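Relatório do projeto — Boas práticas para uma garra em cozinha partilhada

Comecei este trabalho convencida de que a parte chata iam ser as normas, e acabei por passar quase o semestre inteiro agarrada a elas. O projeto chama-se Clovell e a ideia era simples: escrever um conjunto de regras de operação para um braço que pega em utensílios numa bancada onde também há pessoas a trabalhar.

Parti do regulamento interno do laboratório de Drondthorpe, que tem 124 pontos (li todos, sim!) e que quase não fala de objetos. Fala de distâncias, de botões de paragem, de quem pode estar dentro da zona marcada. Sobre o que a garra segura, só 2 pontos, e um deles é para peças metálicas de oficina. Ora, numa cozinha aparece de tudo.

Por isso a minha proposta tem um capítulo só para utensílios. As regras que ficaram na versão final:

Antes de fechar os dedos, confirmar na câmara do punho que os dois lados da borda estão livres.
Primeira aproximação sempre a velocidade reduzida, com uma pessoa junto à paragem de emergência.
Peças com furos ou brilho forte entram numa lista à parte — a estimativa de profundidade engana-se muito com elas.
Ninguém mete a mão entre os dedos da garra com os motores ligados, nem para endireitar a peça.
Cada tentativa fica registada, mesmo as que correm mal.

Esta última deu discussão. Houve quem achasse que apontar falhanços enchia o registo de lixo, mas das 643 tentativas que guardámos foram as falhadas que me obrigaram a reescrever a primeira regra.

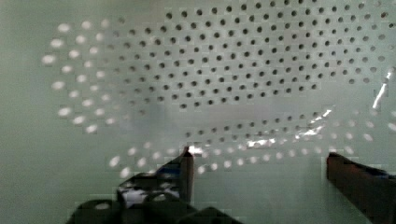 Texto: Beatriz Salgueiro

O escorredor branco foi o caso que mais usei para testar a terceira regra. É filas de furos, uma zona lisa no interior e reflexos na borda, e com os dedos assim afastados é preciso decidir onde fechar. Na minha proposta, quem opera confirma o ponto de contacto à mão antes de dar a ordem.

Falta-me rever o capítulo da limpeza, que entrego em outubro.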